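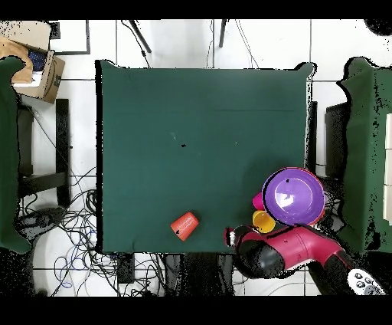

4. Setting and clearing the small table

This section covers laying the cloth, setting out the colored plates and cups, and putting everything away after the meal. It applies to the Rollby square table and the Girard tableware set. If you have the folding version of the table, read section 3 first and make sure both leg catches are closed.

4.1 Before you start

Stand the table on a hard, level floor. Tile is fine, but keep the feet off the grout lines where you can. A foot that sits half on a line will let the table rock, and a light cup will go over at the first bump.

Wipe the bare tabletop with a damp cloth and let it dry for 2 minutes. Crumbs left on the top will show through the fabric as small lumps.

Note: Dark cloths show lint. Shake the cloth outdoors or run a lint roller over it before you lay it.

4.2 Laying the cloth

1. Unfold the cloth fully and find the hemmed side. The hem goes face down.

2. Lay the cloth over the table so that the overhang looks the same on all four sides.

3. Smooth it from the middle out toward the edges with the flat of your hand.

4. Check the corners. Fabric tends to bunch into a raised fold at one of them. Lift the corner, pull it lightly away from the table, and let it drop again.

5. Fit the cloth clips if you have them, one to each side. Clips are sold separately.

A crease left over from storage can be ignored for everyday use. If you want it out, take the cloth off and iron it on the reverse side at a low setting.

Caution: Do not iron the cloth on the table. The heat will mark the finish underneath, and the warranty does not cover this.

4.3 Setting out the plates and cups

The set comes in mixed colors – purple, red, yellow, pink and orange-red among them – and the pieces are meant to be mixed. Some households give each person a color and keep to it. Others hand out whatever is on top of the stack.

1. Bring the plates to the table first, stacked, and put the stack down near one corner.

2. Deal the plates out one to a side, with the rim a thumb's width in from the table edge.

3. Place a cup above and to the right of each plate. Left-handed users may prefer the other side.

4. Stand every cup on its base with the open end up. Do not leave cups lying on their sides, as they roll easily on a smooth cloth.

5. Turn printed cups so that the pattern faces the person sitting down. This step is optional.

Note: Do not rest a plate on top of a cup, even for a moment. The shallow rim gives it nothing to catch on.

If a cup has rolled, look at the rim before you set it upright again. Small specks on the rim are usually food or lint and will wipe off. A chip or a rough spot will not, and that cup should be taken out of use.

4.4 Clearing

1. Empty any leftover drink into a jug. Don't carry part-full cups to the sink in a stack.

2. Scrape the plates onto one plate, then carry that one separately.

3. Stack the rest by size with the largest at the bottom. Cups go inside each other, never between plates.

4. Lift the stack with both hands. If you can't see over it, make two trips.

5. Fold the cloth toward the middle from all four sides so the crumbs stay inside, then shake it out.

Caution: Plates pushed into a loose heap at the edge of the table can slide over each other. Straighten the heap before you reach across it for anything else.

4.5 Washing and storage

Wash the plates and cups by hand in warm water with ordinary dish soap. Avoid scouring pads, especially on the printed bands, where the lettering and patterns wear off first. Dry the pieces before stacking. Cups nested wet will stick together; if this happens, run warm water over the outer cup and twist.

Wash the cloth separately for the first few washes. Dark green dye in particular may run. Hang it to dry by the hem.

Keep the set in the Stondow crate or on a shelf, away from stoves and heaters. Leave the cloth out of the crate until it is fully dry.

4.6 Replacement pieces

Single plates and cups can be ordered from Sarkbridge. Give the color and the piece, and say whether the cup is plain or printed. Shades vary a little between batches, so a new purple plate may not match an old one exactly. For questions about spare parts, write to Sekar Subramaniam at the Sarkbridge parts desk. The desk is closed in February for stocktaking, and orders placed then are sent out in March.

Go to section 5 for fitting the bench seats.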